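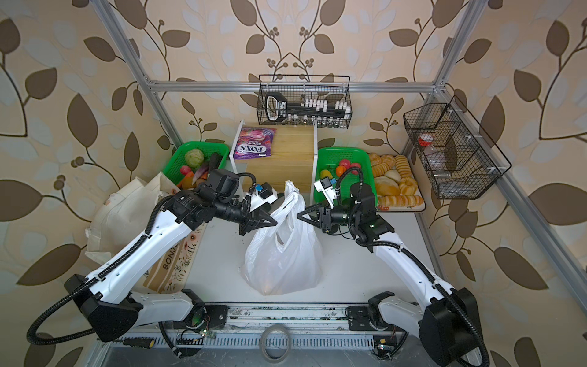
Zaklow and Chidiac launch shopping and packing programme for Drirska households

Drirska, January 2020

Zaklow, the neighbourhood grocer, and the household advice charity Chidiac have announced a joint programme to help customers carry their weekly shopping home in good condition and put it away with less waste. The programme, named Prorkero, opens to all residents of Drirska and will run in every Zaklow shop in the town.

Prorkero deals with the part of shopping that starts once the goods have been paid for: which bag to use, what goes in first, how bread and soft fruit are kept apart from tins and cans, and where each item should be placed on arrival. Participants receive a printed guide and may attend a free practical session of one hour. The practice table is laid out with ordinary shopping, including a cabbage, a carrot, an apple and tomatoes in bright green baskets, a tray of rolls and ring-shaped pastries, a bag of Fox's sweets, and both canvas and plastic carrier bags.

The two organisations developed the programme after a survey of Zaklow customers carried out in December. A total of 912 households replied. Of these, 438 said that they had thrown away food in the previous month after it was crushed or bruised on the way home, with bread and tomatoes mentioned most often. A further 241 households reported that they owned reusable bags but regularly left them at home.

Wissam Bitar, Head of Customer Services at Zaklow, said: "Our customers choose their fruit and vegetables with care, and it is a matter of regret to us when a good tomato reaches the kitchen underneath a tin. The survey gave us a clear picture of where things go wrong. We are pleased to be able to offer practical help at no cost to the people who shop with us."

The guide recommends that drinks cans, jars and other heavy goods be placed at the bottom of a canvas bag with a firm base, standing upright where space allows. Firm vegetables such as cabbage, aubergine and carrots follow. Bread, pastries and soft fruit should travel in a separate bag or at the very top. Light plastic carriers, where a household already has them, are best kept for loose or dry items and should be tied by the handles only when the contents will not be pressed by the knot.
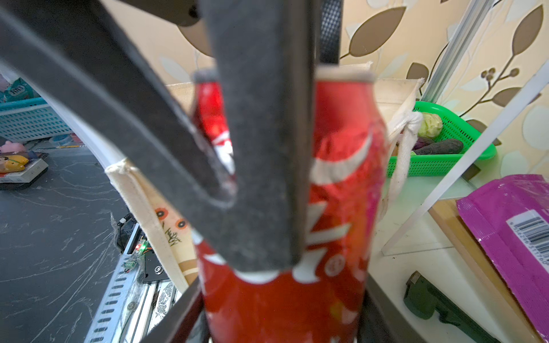 Advice is also given on the choice of bag. Canvas totes are suitable for most purposes, although the guide asks readers to check handles and seams before loading them with drinks. Long handles are more comfortable on the shoulder, while short ones keep the load steadier when carried by hand. Bags used for unwrapped vegetables should be shaken out after each trip and washed regularly, following the maker's instructions.

A second section concerns unpacking. Households are encouraged to clear a length of worktop before they go out and to keep a basket ready for vegetables that do not need to be chilled. Chilled and frozen goods should be put away first. Tools and household goods should be kept apart from food on the shelf. Empty bags should be folded and returned to the front door, or to the car, on the same day.

Zuleica Fagundes, Programme Manager at Chidiac, said: "Many of the families we advise are working to a tight budget, and a spoiled loaf or a bag of bruised fruit matters to them. The sessions are short and entirely practical. People pack a bag, unpack it, look at the bread and then pack it again in a different order. We have found that older residents and those shopping for the first time on their own are especially keen to take part."

Zaklow will provide 1,000 canvas bags for the launch. They will be given to residents who attend a session, one bag to each household, while stocks last. Copies of the printed guide will be available at the tills from the opening day and may be taken without booking. A large-print edition can be requested from any member of staff.

Places at the practical sessions are limited to eight people at a time and should be reserved at the customer service desk. Children are welcome when accompanied by an adult. Participants who wish to practise with their own bags are invited to bring them.

Chidiac will collect comments from participants throughout the programme and will publish a short report when the first round of sessions is complete. The report will be displayed in the shops and sent on request to schools and community groups in Drirska.

Notes to editors

Zaklow is a grocer with shops in Drirska selling fresh produce, baked goods and household items.

Chidiac is a charity offering free advice on food, budgeting and the running of the home.

Requests for interviews with Wissam Bitar or Zuleica Fagundes should be addressed to the Zaklow press office.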